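When the right arm got ahead of the left: what went wrong on Drivstead

2019-05-03, by a second-year student on the Drivstead project, Gratmont
5 min read

I was meant to be writing about how well our two-handed tidying project went. I'm writing about a bent finger bracket instead, and about a fault that sat in our own code for months while I blamed everything else in reach. I've learned far more from it than from the bits that worked, so I don't mind too much!

Quick recap for anyone on the course who missed the last talk. Drivstead is our attempt to get a pair of robot arms to do small household jobs that need both hands, like holding a tub steady while something soft goes in or comes out. We record the jobs with hand-held grippers, one in each hand, and then replay the movements on the Østergaard bench, our name for the two arms bolted to the long table at Gratmont. A script called Firkow sits in the middle. It takes the left recording and the right recording, lines them up and turns them into one file the bench can follow. I wrote most of Firkow, so you can guess where this is going.

The recording side is pretty homely. Small things get spread on a flowery cloth with the tub next to them, and whoever is holding the grippers works through the job at an ordinary pace. You do get used to having long black fingers, although packets are still a pain.

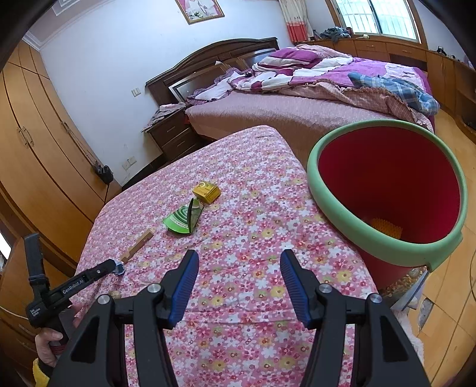
Surely the grippers themselves were the first thing to check, one of the others on the course wrote when I shared my draft, and had I thought about the pivots wearing loose over that many takes?

Fair point, and yes, it was my first thought too. I spent most of December on it. I opened and closed both grippers against a ruler, I swapped left for right, I tightened whatever would tighten. Every test came back fine. I even decided at one stage that my wrists were the problem (I talk with my hands, and I had a theory that I twitched). I should have stopped there and looked at the files, but it's much nicer to fiddle with a screwdriver than to read rows of numbers.

What happened on the bench

The first few replays looked all right, with the right arm a touch keen. We laughed about it. In a short job you could barely see it, and we put it down to the right motor being newer.

Then we ran one of the long recordings. In that job the left hand lowers something into place and backs off, and the right hand comes across the same bit of space straight afterwards. On the bench the right arm came across before the left had gone. They met with a proper crack, the right one kept pushing, and the bracket behind the left fingers folded over. I was stood at the laptop. The stop button was on the far side of the bench, behind a chair with my coat on it. It took me a few seconds to get round, and in that time the arm just carried on shoving.

No one was hurt. But I'd had my own hand in there a minute before, moving a cup, and I felt a bit sick about that on the bus home.

The actual fault

Firkow reads each gripper's data into a buffer of 1000 samples. When the buffer is full it gets written to disk and emptied. For the left hand I'd written this properly, so new samples wait in a queue while the writing goes on. For the right hand I had copied an older version of the function, without the queue, and anything that arrived during the write was simply thrown away. That came to eight samples every time the buffer filled.

Eight doesn't sound like much. The trouble is that I then matched the two files by row number. Row 500 on the left and row 500 on the right are the same moment, lovely. After the first write, though, the right file is missing eight rows, so every row after that belongs to a later moment than its partner. After the next write it's worse. By the end of our longest recordings the right hand was up to 24 samples early, and the arms were doing a job in which the two hands had never agreed with each other.

So short jobs looked fine and long ones looked keen, and the keenest one broke something. Once I plotted the time stamps from both files on one chart it took about ten minutes to see it. There were little steps in the right-hand line, evenly spaced, like stairs. I'd had those time stamps all along! I just never used them for anything.

Where it matters most is soft stuff. With a box, a bit of mismatch between hands only looks clumsy. With cloth or a glove, one hand is holding while the other does the work, and the hold has to be there first.

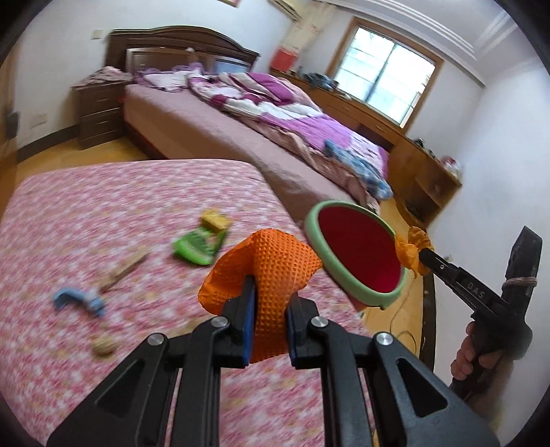
Both hands busy: orange glove in one gripper, the round green-rimmed piece in the other.

What I changed

Both hands now go through the same function, with the queue. There is only one copy of it in the project and I've deleted the old one, properly deleted, not commented out.

Matching is done on time stamps. If a left sample has no right partner close enough in time, Firkow stops and complains and won't write the file at all. I was tempted to have it fill the gap with a guess, but a guess is how you get an arm moving through a place it shouldn't.

On the bench side, the stop button has moved to the laptop end and is screwed to the table. The chair has gone. Replays start at quarter speed the first time any new file is run, hands are out before the power goes on, and there's a force limit on both arms, which the bench could always do and which I had left switched off when I was testing something else.

The old recordings turned out to be partly saveable. The left files are complete. The right files have their gaps, but the time stamps show exactly where, so I've cut each long recording at the gaps and kept the pieces in between. The jobs where a gap falls in the middle of a hand-over are no good and will have to be done again.

Still to do

The replacement bracket is fitted but I'm not happy with how it sits, and the left fingers close a hair off centre. I also haven't tested the new Firkow with both grippers running for a really long take, only with made-up data. That's next week's job, along with redoing the glove recordings.

Last updated after the new bracket was fitted; the section on old recordings has been rewritten.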